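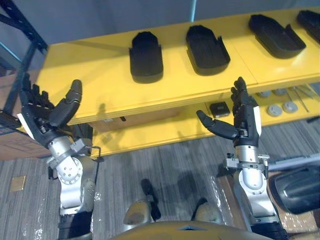
Robot trials halted at Duvley after hand fault

Mar 30, 2019

Brasero has stopped trials of its two-armed robot at Duvley after a hand failed to let go of a part during a shelf-picking run. No one was hurt.

The fault showed up 3 times in February, but was put down to a software setting. Engineer Farhad Soltani said a worn cable at the wrist was now suspected – both arms will be checked before power goes back on.

Staff must stay behind the barrier until then. Site manager Ehsan Moradi expects the checks to take 10 days.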